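Trivell Tableware Rental – Frequently Asked Questions

How far ahead should I book?
For parties of up to 22 guests, a week is usually enough. For weddings and larger events, please write to us at least two months before. June and September fill up first.

Is there a minimum order?
Yes, 22 place settings. Serving dishes and pitchers can be added in any number.

Do I have to wash everything before it goes back?
No. Scrape off the food, empty the cups and put everything back in the crates it came in. We wash it all at our Sostent depot.

What happens if something breaks?
Tell us when we pick up. One or two chipped pieces are covered by the damage fee on your invoice. Past that, we charge the replacement price on the item list.

Can I keep the order longer?
The standard rental is three days. Extra days can be added up to seven in total – call before your return date so we can check the next booking.

Do you deliver?
We deliver anywhere in Sostent and Bandara. Outside that area you can collect from the depot between 8 a.m. and 4 p.m. Bring a car with a flat trunk floor, as the crates don't stack well on seats.

Can I mix colors?
Yes. Cups, bowls and plates are priced by the piece, so any mix costs the same.

Turquoise and pink:
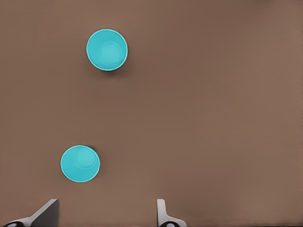
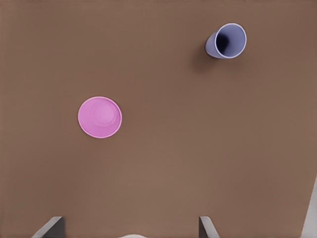 Colors are held for you once the deposit is paid. If you change your mind after that, we can swap pieces up to seven days before delivery, as long as the new color is in stock.

Do you rent tablecloths?
We don't. Geltovus Linens, two doors down from the depot, rents cloths and napkins and can send them out on our van.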